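The Second Visit

The man from Isanent had told Hòa Ông to bring a cheque book. She brought a sandwich.

She had driven to Furville on the Monday, through rain, because the care homes she bought for were short of hands and the brochure for the Pacheco said it was "ready for the kitchen". The brochure also said it learned. Hòa had been buying equipment long enough to remember a bath hoist that was supposed to learn.

"So this is the kitchen," she said.

"A training kitchen," said the salesman.

"It's a toy. My niece has one like it."

"The principle scales."

She wrote down the principle scales and put a line under it. Then she asked what it cost, and he talked for a while about the support plan, which ran for 5 years and could not be bought separately from the arm, or the arm from it. The training fee was on another sheet. So was the fee for moving it to a second room.

"And if I want it to lift a different kettle?"

"You'd show it the new kettle."

"How many times?"

He looked at his tablet. "For this one, we gave it 83 demonstrations."

Hòa thought of Verotden House, where there were four kettles, none alike, and one with its lid held on by a rubber band. She thought of the night staff there being asked to demonstrate a kettle 83 times.

"Is there water in it?" she asked.

"Not at this stage."

"What stage has water?"

He said that was a question for the engineers, and that the engineers were at lunch. He was pleasant about it. He had been pleasant on her first visit too, when the arm had stayed folded up all afternoon and she had been given a mug with the firm's name on it.

"Right," she said. "Show me, then."

He tapped the tablet. She ate half her sandwich and took photographs, which he had said she might, and later she pinned them to the front of her report, over the part where it said not to buy.

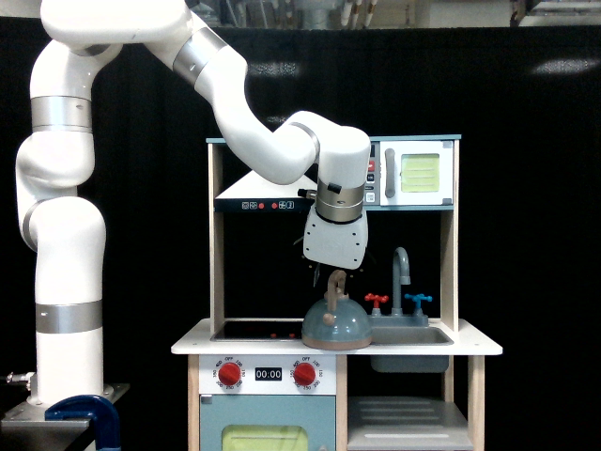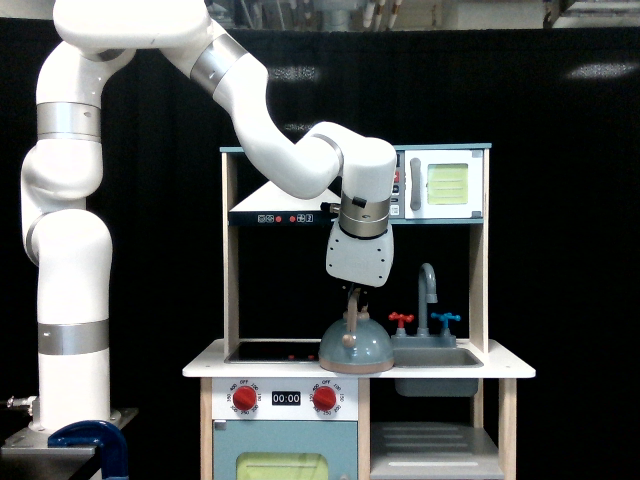

The Pacheco and the kettle, Furville. H.Ô.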